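**Ticket:** bin-picking kit, repeated wrist fault and missed picks near left wall
**Product:** Moulin picking kit (gripper, mounting plate, cable dress pack, planner software)
**Site:** Corkside, evaluation cell
**Supplier:** Trivbridge, second-line support
**Status:** closed, two items carried over

### Original report

The kit is on evaluation and is run against a mixed bin with no fixed part list. Since the planner update in March the cell stops with a wrist torque warning on some picks near the left wall of the bin. The warning clears on reset and the arm moves normally afterwards. No collision is logged by the arm controller.

Separately, the gripper sometimes reports a successful grasp and arrives at the drop point with nothing in it. The two faults do not seem to happen on the same picks, but they began in the same week, so both are in one ticket.

Already tried:

- restart of planner and arm controller
- payload values re-entered from the kit data sheet
- gripper homed and finger travel checked by hand
- bin position taught again from the corner points

None of these changed the behaviour.

### Support, first reply

Please send the planner log for a run that includes at least one torque warning, and confirm the following:

1. Planner speed setting, as a percentage.
2. Whether the wrist rotation limit was changed after the update.
3. How the bin is held to the table.
4. The cycle count shown on the gripper status page.

Do not change the payload values again until the log has been read.

### Site reply

1. 30 per cent.
2. Not changed by us. The setting now shows as "auto", and we believe it showed a number before.
3. Clamped at the rim. Position on the table is marked with tape.
4. Roughly 3,000.

Log attached to the ticket. It has 13 torque warnings in it. All of them come in the last part of the descent or just after the fingers begin to close. 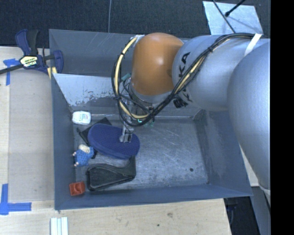 The dress pack is fitted as in the Moulin manual, section on wrist routing, with no extra ties. Our first thought was that the arm itself was short of reach on the left side, but the joint values in the log are well inside limits. The cables leave the silver link and go round the left side of the orange joint in one wide loop, and the gripper hangs below that. With the wrist turned further anticlockwise the loop is drawn in and the bundle goes tight against the joint cover. We can reproduce this by jogging the wrist slowly with the arm clear of the bin. The torque reading rises before anything is touched.

We have not been able to reproduce the empty grasp by jogging.

### Support, second reply

Log read. All the warnings have the wrist at a rotation beyond the value recommended for this dress pack. The update replaces the stored rotation limit with "auto", and "auto" uses the full range of the arm. It takes no account of cables. This is a known fault in the release and was missing from the release notes.

Steps:

1. Open the planner settings and select the wrist page.
2. Change the rotation limit from "auto" to "fixed".
3. Enter the value printed in the manual for the long dress pack.
4. Save, then restart the planner. A reload is not enough – the old limit stays in memory.
5. Jog the wrist to both ends of the new range and check that the loop still moves freely.

For the empty grasps, the log shows finger width at close as slightly above the "empty" threshold in every case. The threshold is set for rigid parts. With thin or soft items the fingers can close to nearly the same width with or without something held. Please run 20 picks with the threshold raised one step and report the result.

### Site reply

Limit changed and planner restarted. No torque warnings in the afternoon session, which was longer than the run in the first log. The planner now refuses some grasp angles near the left wall and chooses a second approach, so cycle time on those picks is a little worse. Acceptable for our use.

The 20 picks were done with the raised threshold. There were no false successes. One good grasp on a flat item was reported as empty and released above the bin, so the setting is not right for everything.

Two further points:

- The settings page gives no unit for the rotation limit. It accepts degrees. We entered radians first and the arm would hardly turn.
- The manual shows the older connector at the wrist and the pin table does not match the one supplied.

### Support, closing notes

Rotation limit: resolved by setting. A fix is planned for the next planner release, which will keep the stored value on update. Check the wrist page after any update until then.

Empty grasp detection: workaround only. The Clundell fingertip sensor is supported by the kit and does not rely on finger width, but it is sold separately. The site has asked whether a loan unit is available for the rest of the evaluation. Passed to sales.

Manual: unit label and connector drawing raised as a documentation fault. Corrected pin table sent to the site by email.

Carried over to new tickets: loan sensor, per-item threshold setting.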